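Bronon Makers Board > Home builds > Arms and grippers

Two arm build, dustpan and brush on soft surfaces. pan keeps riding up

shimstack
Posted Monday

Ok so some of you followed the Nunddale thread, this is the same build, I just moved it off the bench. Two arms, one holds a dustpan, one holds a hand brush. On the bench it was fine. Hard flat top, pan lip goes down, brush comes in, scrap goes in the pan, done. Boring even.

Now trying it on a bed and it's a mess. Pan lip either floats over the sheet or digs in and makes a little ridge of fabric, and the ridge blocks whatever I'm sweeping. Crumpled tissue is what I'm testing with. Can't get past 2 good pickups in 20 tries. Both of those the sheet was freshly pulled tight.

Things I tried
- softer grip on the pan handle
- slower brush
- lower approach on the pan, almost flat
- yelling

Running the Praltora controller boards, stock firmware. No force sensing at the wrist, just motor current. Ideas?

kerf_and_turf
What's the pan angle when it touches? If the lip comes in nose down it'll plow. Mine did that on carpet.

shimstack
Nose down a little, yeah. If I go dead flat the back edge lands first and the lip is in the air. Mattress sinks under it so "flat" changes every time I move over a few inches.

ohmward
Current sensing is not going to feel a mattress. You'd need to be pushing way harder than you want before the number moves. Get a load cell in there.

kerf_and_turf
Disagree. I ran a wiper arm on motor current for a whole winter and it was plenty, you just have to go slow and filter it. Load cell is another cable to snag and he's already got one looping out the top of the mount.

ohmward
A wiper arm pushes on glass. Glass doesn't squish.

kerf_and_turf
fine but the idea is the same

shimstack
Guys. I have no money for load cells this month anyway so current it is. Let me try slow.

One thing I should of said in the first post, the jaws hold the pan at the very end of the handle. So there's a long lever between the gripper and the lip, and any flex in the handle goes straight to the tip. Cheap plastic pan. I can push the lip up with one finger.

tinsnip_70
There's your problem imo. Choke up on the handle. Why are you holding it way out there?

shimstack
So the gripper body doesn't hit the mattress. It's bulky underneath. If I choke up the jaws drag on the sheet before the pan gets there.

tinsnip_70
Then bend the handle. Heat gun, put a dogleg in it, pan sits low and gripper stays high. Ten minute job. Or print a handle.

ohmward
or print a handle with a load cell in it

tinsnip_70
lol let it go

shimstack
Update, evening. Haven't bent the handle yet, wanted to see what slow does first. Set the pan to come down till the current ticks up, then back off 2 mm and hold. Brush stays up till the pan is parked, then sweeps from the far side.

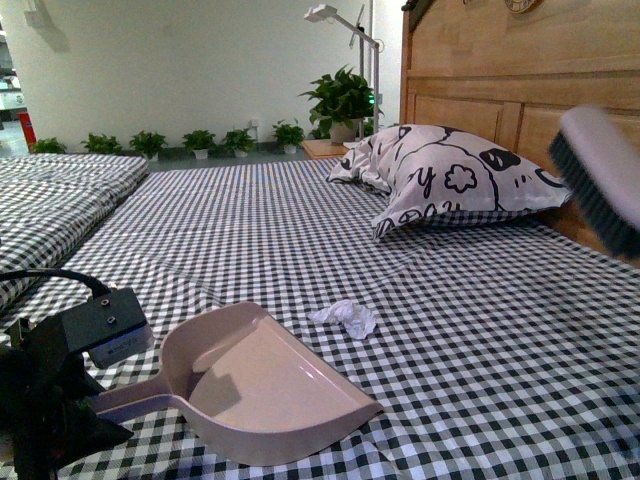 kerf_and_turf says to drop the pan motion entirely, leave it parked and let the brush do all the travel. Pushing the pan toward the scrap is what bunches the cloth up, in his view, and a parked pan can't make a ridge. ohmward wrote me on the side and thinks the opposite, that a brush alone will just drag the sheet along with it.

ohmward
I do think that. Stiff bristles on cotton, sheet comes with. Try it on a fitted sheet, then try it on a loose one, you'll see.

kerf_and_turf
Depends how hard you press! Skim it. Tissue weighs nothing, you barely need to touch the bed.

shimstack
Both kinda right. Parked pan is way better, no ridge in front of the lip. But if the brush goes low the sheet does creep. If it goes high it passes over the tissue completely. Window is tiny. Looks like a few mm and it moves with the mattress.

tinsnip_70
Short flicks instead of one long sweep? That's how I do crumbs on a couch. Flick, lift, flick.

shimstack
Hm. Not tried. The sweep is one recorded motion right now so I'd have to chop it up.

grommetina
Have you got the Shetty wrist on there or the older one? Asking bc the older one has slop when it's holding something sideways, mine would droop then catch. Drove me nuts for weeks, I blamed the code the whole time.

shimstack
Older. Ugh. Both arms.

grommetina
Put a dial gauge on it before you touch anything else. If it's sloppy no amount of backing off by 2 is going to mean anything, you're inside the error.

ohmward
^ this. And I'm not even going to mention the load cell.

kerf_and_turf
you just did

shimstack
Ok plan. Gauge on the wrists first, then the handle bend, then flicks. Will leave the pan parked for all of it so I'm only changing one thing at a time — mostly. Anyone got a spare shim kit for the old wrist, the thin ones? Mine are all in the other arm allready and I don't want to pull it apart again.

grommetina
Might have some. Will look after work, pm me your adress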